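From: Theano Karras
To: homemanip-discuss
Subject: Re: [homemanip-discuss] Relabelling after the fact: does it hold up in real bedrooms?

Dear Khoa, dear all,

Thank you for such a careful message, and sorry to have sat on it since Tuesday. I wanted to talk to Bình before answering, and Bình has been up in Drarnport with the second set of arms and a very poor phone signal. We've now spoken properly, so I can answer most of what you asked, and own up to the bits I can't.

I'll quote you in pieces and reply underneath, in the old-fashioned way.

Khoa Lưu wrote:
> Your note in March said that you throw away the task instruction
> given to the operator and write a new one for each recording
> afterwards, from what the arms did. I can see why that helps with
> sloppy operators. What I don't see is why it should help with good
> ones. If I ask for "pick up the basket" and I get a clean pick-up
> of the basket, the label was right to begin with.

Yes, and in that case the new label comes out nearly the same as the old one and you have wasted a minute of somebody's afternoon. We did wonder at first whether we were simply paying people to retype our own instructions. But the good operators turned out to be the ones whose recordings changed most, which took us all by surprise. A practised person does little things on the way that the instruction never mentioned. They nudge a basket round before taking hold of it, or bring the second arm across early so that it's ready to help. With the original label, all of that gets filed under "pick up the basket", and the policy learns that a pick-up sometimes starts with a shove. With the new label, the shove has its own few words and its own start and end, and the model can leave it out when it isn't wanted.

So what we do now is cut each recording wherever the contact changes (a finger touches something, or lets go of it) and label the pieces separately. Hạnh Tăng wrote the cutting tool, which we call Phí, and she is very happy to share it with anyone who can put up with her installation notes. It looks at the gripper current and the wrist force together and proposes the cuts, and a person then drags them about until they look right. Most of them hardly need dragging.

> Second question. How many recordings, how many of them from real
> rooms, and how much of the gain is just from having more segments?
> If you chop one episode into five you have five times the labels.

This is the question I was hoping someone would ask, and also the one I was slightly dreading.

We have 1345 recordings in the current set. Of those, 258 come from furnished rooms and the rest from the bench, where everything sits on a table under good light and life is easy. I'd love those numbers to be the other way round. Furnished rooms are slow. You spend the morning persuading the base to sit squarely on the carpet, and then the sun comes round and you have to start the camera calibration again.

On the chopping, we ran the control you are hinting at. Xuân Mạch took the same recordings and cut them at random places, with the same number of pieces per recording, and gave each piece its parent's original instruction. She trained on that with everything else unchanged. It did a shade better than no cutting at all, and a good deal worse than cutting at contact with fresh labels. A third version, cut at contact but keeping the old instruction, landed between the two, closer to the bottom than I would have guessed. So my present belief is that the words are doing most of the work and the cuts are there mainly to give the words something sensible to hold on to. I would put that no more strongly until we have repeated it with different seeds. We only ran each version twice, because the machine we train on is shared with the speech people, and they had a deadline.

For testing we used 200 trials per version, all in furnished rooms, none of them rooms that appear in training. I know that isn't many once you split it by task. The differences on the drawer tasks are small enough that I wouldn't want to see them quoted anywhere, please. The ones on floor-level objects are large enough that I'm comfortable, and Bình, who is never comfortable, is comfortable too.

> Third, and this is more of a worry than a question. Low objects.
> We have always found anything on the floor to be miserable: bad
> view from the head, arms near their limits, soft furniture in the
> way. Do your results include these or did you stay at table height?

They do include them, and I agree with "miserable"! We went for the floor deliberately, having avoided it for a year. Baskets and bins were the main thing, with a few shoes and cushions towards the end.

Three things made it hard for us, and you may recognise them. The first is that from the head you look down on the rim and it's difficult to judge how far the finger has gone past it. The second is mesh. Our depth sensor gives rather ragged readings on a dark mesh side, and it will happily tell you that the near wall of the basket is somewhere in the carpet. We gave up on depth for the last few centimetres and let the wrist force decide. The third is that a light basket is really quite willing to tip, so a touch that would be harmless on a mug becomes an event of its own.

That last one is where relabelling earned its keep. In the original instructions there was no word for the moment when one gripper is touching the rim and hasn't closed on it, and the other arm is up out of the way. The labellers started writing things like "left gripper at the left rim of the basket, right arm held beside the sofa", quite without being asked, and we noticed that those pieces were the ones the policy got most from. 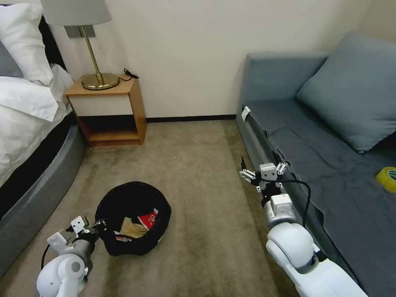

We had no category for it, so we made one, and it is now the third most common label in the floor set. I should say that the labellers disagreed with one another about it more than about anything else. Some would call it "approach" and others "hold". In the end we let them write it in whole sentences and stopped trying to squeeze it into a verb, and agreement went up, at least in the sense that two people reading each other's sentences would nod.

We also ask them to name a fixed piece of furniture wherever they can, so "beside the sofa" or "between the nightstand and the sofa" in place of "on the right". It costs a few more words and it seems to help when the base has been parked at a different angle. I say "seems" because we haven't tested that separately. Xuân has it on her list, below a number of things that are more urgent and less interesting.

> Last, a practical one. What does it cost you per recording, and
> who does it? We couldn't possibly afford a large labelling round.

Less than you might fear. Our first round was some 800 recordings, and four people got through it in a little under three weeks, working mornings only. They were students who had already driven the arms, and I would recommend that strongly if you can manage it. We tried one batch with people who had never touched the system and the sentences were perfectly good English, but they described what the objects did and hardly mentioned the arms. Somebody who has driven the thing knows that the arm which seems to be doing nothing is often being held there on purpose.

We keep the original instruction hidden until the new one is written. Please don't skip this! Brinera, the labelling page we use, shows it by default, and for the first week we forgot to turn it off. Those labels were nearly all polite copies of the originals and had to be done again. Khoa, you'd have enjoyed Bình's face.

Now the things I can't answer. I don't know whether this carries over to single-arm setups, where there's no second arm to describe. I don't know whether a language model could write the sentences in place of the students. We made a half-hearted attempt and it kept reporting grasps that hadn't taken place, but I wouldn't call it a fair trial. And I don't know how it behaves with a much bigger policy than ours. The group that makes Nuketti has offered to run our labels through theirs and I've said yes please, though it may be a while before they have time.

If you'd like to try this on your own recordings, Khoa, my suggestion would be to start small. Pick one task you find annoying, cut at contact, hide the instruction, and have two people label everything independently. If the two sets of sentences look much like your original instructions, you can probably stop there and save yourself the trouble. If they don't, write to me or to Hạnh and we'll send you our labelling sheet, which has grown to six pages and has a coffee ring on the second one that has somehow survived scanning.

Does anyone else on the list have floor-level recordings with two arms that they could let us look at? We'd gladly do the relabelling for you in return, as I would dearly like to know whether our "at the rim" label shows up in other people's data or is just a habit of our own operators – they did all learn from Bình, after all, and he has a very recognisable way of going for a basket.

With warm wishes to everybody,
Theano

P.S. Hạnh asks me to add that Phí needs the wrist force logged at the same rate as the joint positions. If yours is slower, write to her first and she'll send you the other branch.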